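Progress report to the Fontes fund, 23/09/2024

Prepared by Bimla Dwivedi, Emora Adult Reading Program
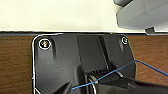
Enrollment for the period closed at 200 learners. Evening classes filled first, and we opened a second beginner group at the Wemach branch to take people off the waiting list. Reiko Ikeda teaches it with Fidel Insaurralde.

## Work since April

- 13 tutors finished the training course. Two have since moved away.
- We bought 800 large-print readers. Most are in use; the rest are stored at Wemach.
- Intake interviews now happen before the first class. Madhu Dubey wrote the new form.

## Problems

Attendance dropped during the summer, mostly in the morning groups. Learners with young children told us the start time was too early after school let out. We will move it back an hour next summer.

The spelling workbook did not work well for the intermediate group. Relu Chiriac is testing a replacement and will report in six weeks.

## Spending

We are under budget on room rental and slightly over on printing. We ask to move the rental balance to the printing line.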